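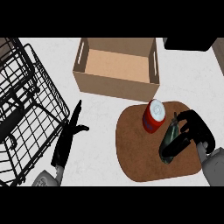 The Lanotska Reading Box, reviewed

My nephew is seven and reads the way I do DIY, which is to say he looks at the first bit, forms an opinion, and charges ahead. "Horse" is house. "Through" is whatever begins with th and seems likely. His school sends home a book with a dog in it most nights, and he can recite the dog book with his eyes shut, which he once did for his grandmother, to great applause, until she noticed.

So his mother bought the Lanotska Reading Box, and as I'm the aunt with free evenings and twelve years of teaching infants behind me, I got the job of using it. We have been at it since December. I paid nothing for it and neither did anybody pay me.

What you get is 446 cards, 28 thin storybooks, a parent's guide and a felt pouch for which I have yet to find a use. The cards are in 11 sets, colour-coded, though sets four and seven are two greens so alike that we sort them under the kitchen light and argue. Letters and sounds come first, then short words, then blends, then the long slog through vowel spellings where most schemes lose their nerve.

This one mostly keeps it. The order is sensible. You are not asked to read "ai" until you have been taught "ai", and the books stick to what the cards have covered. That sounds like the least a reading scheme could do, but I have a shelf of them upstairs that can't manage it for three pages. There are no guessing games, no "look at the picture and think what would make sense". The pictures are dull enough that you couldn't guess from them if you tried. A man stands near a gate. It could be any word in the language.

For a child who has learnt to guess, dull pictures are a blessing. My nephew was outraged. He spent the first week trying to bargain with me over "ship" (he wanted boat), and by the third he was putting his finger under the letters and muttering, sulkily, like a man checking a restaurant bill. I could have wept.

Now the grumbles. The parent's guide was written by someone called Przemysław Jabłońska, who plainly knows his stuff and plainly has never tried to explain it to a tired person at half past five. There are four pages on what a phoneme is before you are told which card to pick up. The instructions for set one are on page nineteen. My sister gave up at page six and I don't blame her. If you have no teaching background, skip to the daily plan at the back, do what it says, and read the rest when you have flu.

The plan asks for 11 minutes a day. I don't know why eleven. We have done ten and we have done fifteen and the sky stayed up. What matters is that it's short and that you do it nearly every day, including the days when somebody is lying under the table.

The stories are poor. I'll be fair, it is hard to write anything gripping when your whole cast has to be called Sam, Pat or Meg, but other people have had a go. The Vercombe readers, which we used when I was at Clustley Primary, had a very decent plot about a stolen ham. Lanotska gives you "Meg Has a Mat", in which Meg has one. Things pick up around book fifteen, once they have enough spellings to play with, and there is a late one about a toad and a road-mender that he asked for twice.

The card quality is so-so. Ours have gone soft at the corners and one has been chewed, though I can't pin that on the manufacturer. The lid of the box split in week two. And whoever chose the typeface used the sort of "a" that you see in newspapers and never in a child's exercise book, so we lost an evening to that.

I lent the first two sets to my old colleague Bożena Kaczorowski, who teaches the infants now and is harder to please than I am. She liked the order, hated the typeface, and said she would want far more practice at reading sentences before the blends. She's right. We filled the gap with home-made sentences on scrap paper, mostly about bottoms. They were more popular than Meg.

As for cheaper options, the Śliwiński cards do the first half of the same job and fit in a coat pocket. If your child is just starting out, I'd begin there and see how you get on. They stop well short of the awkward spellings, though, and the awkward spellings were our whole trouble.

Is he cured? He read me the back of a cereal packet last week, slowly, all the way down to "riboflavin", which he got wrong in an honest manner, one bit at a time. He still says "house" for "horse" when he's tired. We're on set nine.

Four out of five. It loses one for the guide and would lose another for the greens if I did half marks.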